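3.2. El cesto como punto intermedio de la ropa usada

En las viviendas estudiadas, la prenda que deja de llevarse pocas veces pasa directamente del cuerpo a la lavadora. Entre un momento y otro hay un tiempo de espera que los hogares resuelven con medios muy distintos: una silla, el respaldo de un sillón, el suelo del baño o un recipiente destinado a ello. En el apartado anterior se trató la silla. En este nos ocupamos de los recipientes abiertos situados en el dormitorio, que en los diarios domésticos aparecen con los nombres de cesto, cesta, canasto y, en dos casos, simplemente «lo de la ropa».

La muestra procede de la segunda fase del trabajo de campo, iniciada en marzo, y comprende 45 hogares. Durante siete semanas, los participantes anotaron en un diario cada prenda que dejaban fuera del armario, el lugar donde la dejaban y el momento en que la retiraban. Se recogieron 2366 anotaciones válidas. Quedaron excluidas las relativas a ropa de cama y toallas, cuyo recorrido es más corto y suele depender de un día fijo de lavado, y también las del calzado.

La posición más citada para el cesto es el espacio contiguo a la cama. Los participantes la justifican por la cercanía: es donde se desvisten. La segunda es el rincón tras la puerta, más frecuente en dormitorios pequeños. La diferencia entre ambas tiene consecuencias en el uso. El cesto pegado a la cama recibe prendas durante todo el día, también las que van a volver a ponerse, mientras que el situado tras la puerta se reserva casi siempre para lo que ya se considera sucio. La figura 4 corresponde a la primera de estas posiciones, con el cesto de mimbre colocado en diagonal sobre una alfombra gris clara, junto a la base tapizada de la cama, y una prenda blanca arrugada en su interior.

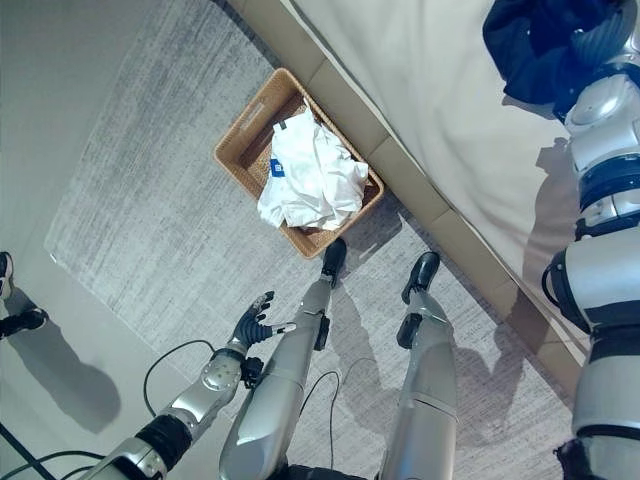

Figura 4. Cesto abierto con una prenda blanca, al lado de la cama.

Werken objetó, en la discusión del primer borrador, que la cercanía no bastaba para explicar la costumbre, y que en su opinión pesaba más la falta de tapa: «Si hay que levantar algo, la camisa acaba encima. Yo separaría los cestos con tapa de los demás antes de hablar de distancias». La observación nos llevó a revisar la codificación, que hasta entonces reunía todos los recipientes en una sola categoría.

Una vez separados, los cestos con tapa presentan un comportamiento propio. Las anotaciones incluyen con frecuencia prendas dejadas sobre la tapa cerrada, de modo que el recipiente funciona a la vez como depósito y como superficie de apoyo. En los cestos sin tapa este segundo uso no se da, pero aparece otro que no habíamos previsto, el de la prenda que se deja asomar por encima del borde para recordar que debe lavarse pronto o a mano. Varios participantes distinguen así, dentro de un mismo cesto, lo urgente de lo que puede esperar.

La forma de dejar la ropa también varía. La mayoría de los hogares no dobla ni extiende lo que va al cesto. Quienes sí lo hacen mencionan dos motivos: evitar arrugas en prendas que quizá vuelvan a usarse sin lavar y aprovechar mejor el espacio cuando el recipiente es estrecho. El color blanco recibe un trato aparte en muchos diarios. Algunas casas disponen de un segundo cesto para la ropa blanca; otras hacen la separación al llevar el contenido a la lavadora, sobre la cama o en el suelo, con lo que la clasificación vuelve a ocupar el dormitorio durante un rato.

El material del cesto se relaciona con el lugar que se le concede. Los de mimbre y otras fibras trenzadas suelen quedar a la vista y se describen como parte de la decoración del cuarto. Los de plástico se guardan con más frecuencia en el baño o en el lavadero. En las entrevistas, el mimbre se valoró por su aspecto y por dejar pasar el aire, y se criticó porque engancha los tejidos finos. Tres participantes habían forrado el interior con tela por esta razón. Las asas caladas en los lados cortos se consideraron cómodas para arrastrar el cesto, menos para cargarlo lleno por una escalera.

Cabe señalar una limitación. Los diarios registran bien la llegada de la ropa al cesto y peor su salida, que a menudo se anotó de forma conjunta («vaciado», «puesto todo a lavar»). No es posible, por tanto, calcular el tiempo de espera de cada prenda, y los resultados del apartado 3.3 se refieren al intervalo entre dos vaciados consecutivos del mismo recipiente.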